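Godska two-arm build: questions we are asked often

Last changed: 11 Oct 2022

Who is building it?
Sowmya Rodrigues and I (Brunello Caruso), in the shared workshop in Pinville. Jolanta Sikora helps us with the wiring. We are all hobby people with other jobs.

Why do you work in simulation first?
A mistake there costs nothing. In March I drove the real left arm into a bench and we waited 57 days for the new gearbox. Now each motion must run 100 times in the simulator before we try it on the metal arms.

What does the simulated room look like?
It has wooden furniture, shelves and a white table with small things on it. All three views are rendered.
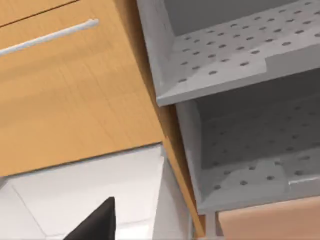
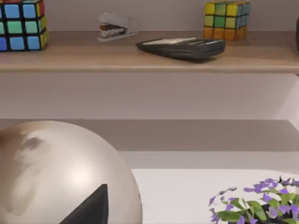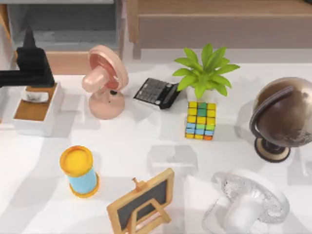
Can I use your room files?
Yes, please ask Sowmya for the archive. It holds 1,018 files, so be patient with the download. If you change the colour of an object, save it under a new name, otherwise the loader takes the old one.

Do I need an expensive computer?
You need a graphics card, but mine is second-hand and it does the job. With two arms and all the objects it becomes slow. I close the browser before I start.

Which gripper should I print?
Take version 3. The older fingers were too thick at the tip and they pushed small objects away.

May I visit the workshop?
You are welcome. Write to Jolanta first, as she keeps the key. Please wear closed shoes.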